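Cable inventory, desk two
October 14, 2026

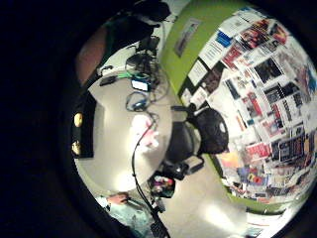
The desk and the poster wall.

I sorted the cables on the second desk this week. The surface is pale grey, so a dark lead left on it is easy to find, and for months I treated that as a storage system. It stopped working when I needed one specific USB lead and tested 11 before I got it.

Method: everything gets unplugged at both ends, coiled to the same diameter and labeled at the connector. Labels go on both ends. I used paper flags under clear tape, the same as in April on the first desk, and none of those have come off. Anything that fails a continuity test goes in the recycling bag. Six did.

Small devices were harder. I gave each a number in the spreadsheet and wrote its supply voltage next to it. Two adapters have worn-off ratings and I still need to measure them under load.

The Evmont drawer insert I bought for the coils is too shallow for anything with a molded plug. Vitalii Romaniuk suggested hanging the long leads from a rail under the desk. I have a rail. It is 1132 mm, which fits, but the screws it came with are too long for the desktop.

The posters stay. Most of the sheets are black text on white paper, with the red ones mixed in between, and they overlap so much that removing one means loosening its neighbors. The Rimska flyer is under there somewhere. The lime-green band beside them I would repaint, but I have no leftover paint in a color I like better.

Next is the chair, which needs its gas lift replaced. Part ordered from Clotov on Monday, no tracking number yet.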